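The Lost Art of the Long Lunch

By Raghda Akl
Wednesday, July 8, 2020
40 shares | 10 comments

Lunch used to be an hour. Then a half. Now it's whatever you can eat standing at the counter with a call on mute. I did 2 weeks of that in May and lost track of what I'd eaten. Crackers mostly.

So I called my aunt in Vernham. She is almost 80, still sits down at noon every day. Cloth on the table, radio off. Soup, bread, something pickled. No phone - she keeps it in a drawer with the batteries. "You eat like you're being chased," she told me. Fair.
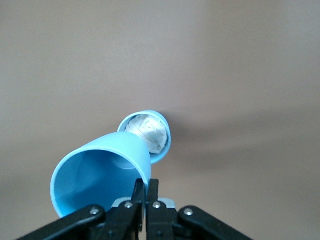 Two cups in light blue plastic.

Her rules are simple. Sit. Use a real plate. Pour the water before the food comes, so you dont get up again. Leftovers are fine, and so is a boiled egg. Talking is allowed but not about work, and that one is hard. We tried it over the phone, her with lentils, me with toast. Ten minutes in I had brought up my inbox twice.

I've kept at it though. Most days. Lunch at the table by the window, laptop shut in the other room. The first week felt like skipping school. By the second I was cooking a litle extra at night just to have something decent the next day - rice, greens, the end of a roast chicken.

Next Sunday I'm driving out to Vernham. She's making the soup. I'm on bread.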